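Cemley College extends evening and weekend course programme

7 November 2022

Cemley College has confirmed that its programme of evening and weekend courses for adults will be extended from January, following a review of provision carried out over the summer and approved by the governing body in September. The number of subjects on offer will rise to 30, and teaching will take place at three sites: the main building on Adport Road, the Rura Centre and the college library annexe.

The review was led by Vasanthi Sikder, Head of Adult Learning, and drew on responses from 471 current and former students. Respondents were asked which subjects they wished to study, at what times they were able to attend, and what had prevented them from enrolling in the past. The most frequent request was for later starting times on weekday evenings. A large share of respondents also asked for shorter courses which did not require attendance for a full academic year.

In response, the college will move the start of most evening classes to 7 pm. Courses in languages, bookkeeping, upholstery, garment making and local history will be offered in blocks of one term, and students who complete one block may proceed to the next without a further application. Courses leading to a formal qualification will continue to run from autumn to summer, and their timetable is unchanged.

"The responses were detailed and in many cases very frank," said Ms Sikder. "A number of people told us that they had wished to study with us for several years but could not reach the college from work in time. Others were caring for relatives and did not feel able to commit themselves to a whole year. The new timetable has been drawn up with those students in mind."

New subjects for the coming year include Italian at intermediate level, taught by Manuela Grasso, and an introduction to family history research, taught by Dinesh Matubbar. Ms Grasso has taught beginners' Italian at the college since 2016 and will continue to do so. Mr Matubbar joins the college from the county record office, where he was responsible for the parish collections. His course will include two visits to the record office reading room, for which students will need to apply for a reader's card in advance.

English for speakers of other languages will be offered at four levels, with an additional daytime group at the Rura Centre. Applicants for these classes are asked to attend a short assessment before enrolment so that they can be placed in a suitable group. Assessments will be held at the main building throughout December and no charge is made for them.

Fees for the majority of one-term courses have been held at their present level. Reduced fees will remain available to students in receipt of certain benefits, to those aged over 60 and to those aged 19 to 23 who have not yet obtained a first full qualification at level 3. Students who believe they may qualify should bring evidence to the enrolment desk, as reductions cannot be applied after a course has begun. Materials are included in the fee for all courses other than upholstery and garment making, for which a list of items to be purchased will be sent on enrolment.

The governing body has also agreed changes to the library opening hours. The library at the main building will remain open until 9 pm on the evenings when classes are held, and adult students will be entitled to borrow on the same terms as full-time students. A quiet study room in the annexe may be reserved through the library desk.
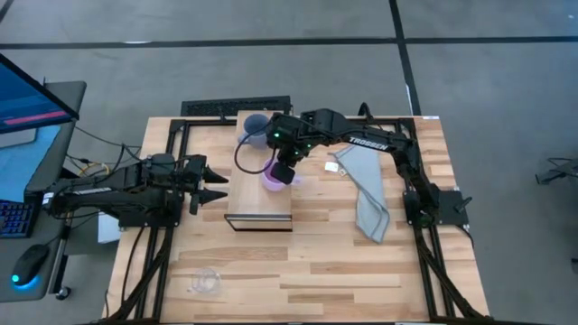 Enrolment for the January term will open at the end of this month, and places will be allocated in the order in which completed forms are received. Existing students who wish to continue in the same subject will be given priority during the first week, after which any remaining places will be released. Where a course is full, applicants may ask to be placed on a waiting list. The college reserves the right to withdraw a course for which too few students have enrolled, and in such cases fees will be refunded in full.

Mizanur Amarasinghe, Chair of Governors, thanked those who had contributed to the review. "Adult education has been part of the work of this college since its foundation," he said. "The governors were satisfied that there was a clear demand for a wider programme, and that it could be met within the existing budget. We shall look at attendance again at the end of the summer term and publish what we find."

Students attending evening classes at the main building may use the rear car park free of charge after 6 pm, entering from Adport Road. Bicycle stands are provided at all sites. The Rura Centre has step-free access from the street and a lift to the first floor. Step-free access to the library annexe is by the side entrance, and students who need to use it are asked to inform the college when they enrol so that the door can be opened before the class begins.

Information sessions for prospective students will be held at the Rura Centre before enrolment opens. Tutors in languages, crafts and history will be present, and advice on fees and childcare will be given by the student services team. Booking is not required.

Printed copies of the course guide may be collected from the reception desk at each site and from Cemley public library. A large-print version is available on request. Enquiries about the programme should be addressed to Mitali Bhattacharjee, Enrolment Officer, at the main building.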